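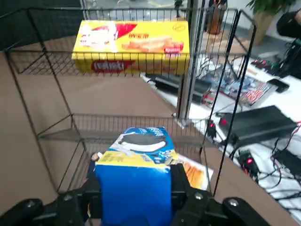 The Trenside shelf rules are a set of good practices for robots that place packaged food on open racks. They were written by Ebise Fikre and Ngọc Trương at Studora, and the first version had 13 rules on two pages.

The rules say that a carton must be held by its sides – never by the top flap – and kept upright until it is over the shelf. Closing force is set for each type of carton, up to 30 newtons. A box with a torn or crumpled edge may still be used for practice, but its result is recorded separately. A person who stands near the table must be able to reach the stop button.

A later version, edited by Vusumuzi Pillay, added a rule about cables. It is also used at Bridlow, with small changes to the force limits.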